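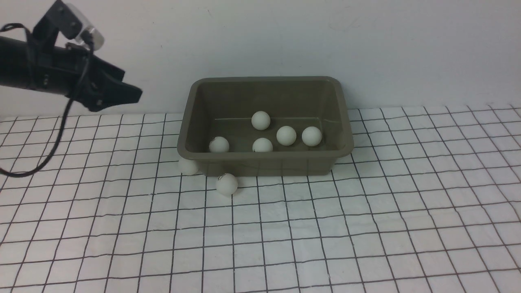 Balls, Tubs and Tidying Up: Your Questions

Hi, I'm Puspita! I look after the ball supply at Gotberg Table Tennis and I get asked the same things over and over (mostly while I'm crawling under a table), so I finally typed up my answers. Last updated 12/5/21.

Why do you keep the balls in a tub instead of a bucket?

I used buckets for years and I was forever digging around in the bottom of them! A low plastic tub with sloped sides lets me see every ball at a glance, and I can reach in without looking when I'm feeding balls to a beginner. Any wide, shallow one will do. Mine came from the kitchen aisle.

How many balls should I put in one tub?

For home practice, a handful is plenty. You want to see the floor of the tub between the balls, especially with little kids who grab with both hands and send the rest flying. For serious multiball practice you'll want a big, deep bin, and we own 400 training balls for that, but please don't go buy that many for your basement. Start small and see how often you really get tired of picking them up.

What's the white sheet with the black squares?

Just a printed grid sheet. I love it for tub games, since you can call out a square and have the kids set a ball on it, or move the tub back a row when things get too easy. It wrinkles if you fold it, so roll it up if you can. If yours is already wrinkled, lay it out overnight with some heavy books on the corners. I tried ironing one once. Don't.

My balls roll off the table when I'm sorting them. Any tricks?

Put the table against a wall and work with the tub between you and the wall, so you've only got the front and sides to worry about. A folded bath towel along the front edge catches most of the runaways. Rawiri Bright uses a pool noodle cut lengthwise and pushed over the table edge, and I have to admit it's better than my towel.

Can I mix training balls and match balls?

You can, but you'll be sorry later! They feel different off the bat and it drives people nuts when the bounce changes from one serve to the next. We put the training balls in the tubs and keep the match balls in their boxes until league night. 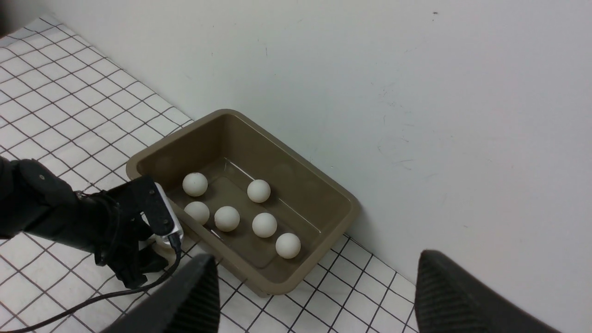
CLEANING AND STORAGE

How do you clean the balls?

Lukewarm water, one small squirt of dish soap, and a swish with your hand. Rinse, then spread them out on a towel. Skip the dishwasher and skip anything with alcohol in it. New balls sometimes have a powdery feel and the same quick bath takes care of that too.

And the tub?

Wipe it out with a damp cloth every couple of weeks. Dust and hair collect down where the sides meet the floor, and whatever's down there ends up on the balls. An old toothbrush gets into the corners.

Where should I store everything?

Indoors, away from heaters and sunny windowsills, and please not in the trunk of your car. I lost a whole bag that way one September and I'm still annoyed about it. A closet shelf is perfect. If you stack tubs, put a lid on each one or the top tub sits right on the balls.

How do I know when a ball is done?

Spin it on a flat table. If it wobbles a lot, it's out of round. Then squeeze it gently all over and feel for soft spots, and listen when you bounce it, because a cracked ball makes a dull clack that you'll learn to pick out from across the room. Printed logos wear off long before the ball goes bad, so don't toss one just for that.

Can I donate my old ones?

Yes please! Round or not quite round, we'll find a use for them. Fitriani Santoso takes the wobbly ones for her craft table, and cracked ones can go straight in the trash at home. Leave bags at the front desk with your name on them if you'd like the bag back.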